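Why I've stopped clapping for climate targets

I got into an argument at a dinner in October, and I'm still having it in my head, so you get to have it with me.

The person across the table was telling everyone how proud she was that Vadbridge had adopted a new emissions target. It was a big round one with a far-off date attached, passed by the city council to real applause. I was there that night, and I clapped too. Then I went home and read the plan, all 214 pages of it, because I am that kind of fun.

Do you know how many pages deal with who pays for what before the next election? Four. Four pages! The rest is maps, a glossary, and a whole lot of sentences in which the city "will explore" something. I have been exploring cleaning out my garage for nine years, so I know how that verb works.

Let me be clear that I'm not one of the folks who think this is all a hoax. The summers are hotter, the creek by the Koppel bus depot floods when it never used to, and I don't need a politician with a snowball to tell me otherwise. My complaint is with my own side. We've gotten so used to fighting people who won't say the problem is real that we hand out gold stars to anyone who will.

And the people who'd like nothing to happen have noticed. They don't bother denying anything these days. The mayor's old opponents on the council voted for the target — every one of them — and then spent the budget session voting against the money for it. They trimmed the bus line to Honudholm and pushed the insulation grants back a year. You can't even call them hypocrites without sounding picky, because hey, they supported the target.

I talked about this with Vojtěch Matoušek, who ran the grants office here until last spring. He told me that 3412 households had applied for help with insulation and heat pumps. These are people who filled out the forms, dug up their old utility bills, and let an inspector poke around in the attic. They were ready to go. What they got was a letter thanking them for their interest in a greener Vadbridge.

I keep thinking about that letter. If you wanted to make regular people cynical about climate policy, I don't think you could write a better one.

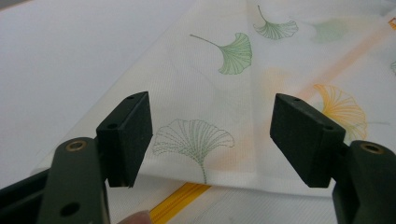

Good climate policy is mostly boring, and I wish more candidates had the nerve to run on boring. Give me the one who wants to talk about building codes, bus schedules, and the backlog at the permit counter. I'd knock on doors for that person in the rain. What we usually get is the leafy stuff: the green logo, the tote bag, the campaign backdrop with a nice botanical print on it. I like leaves as much as anybody, and ginkgo leaves on white fabric make a lovely pattern, but a pattern doesn't get a bus to Honudholm after six in the evening.

Some friends tell me I'm being too hard on targets. They say you need a number to aim at, and that a target gives people something to sue over later. Okay, fair. I'd rather have one than not. But I'd trade ours tomorrow for a funded plan half its size, with a name next to every job and a date that lands while the people who voted for it are still in office.

Wirkaline, the company that runs our district heating, has to publish its repair schedule street by street. You can look up your own block and see when the crew is coming, and if they don't show, you call and complain. I've done it twice. Why can't the council put the climate plan up the same way? I asked that at the last public comment session and was told it was something they'd be happy to explore.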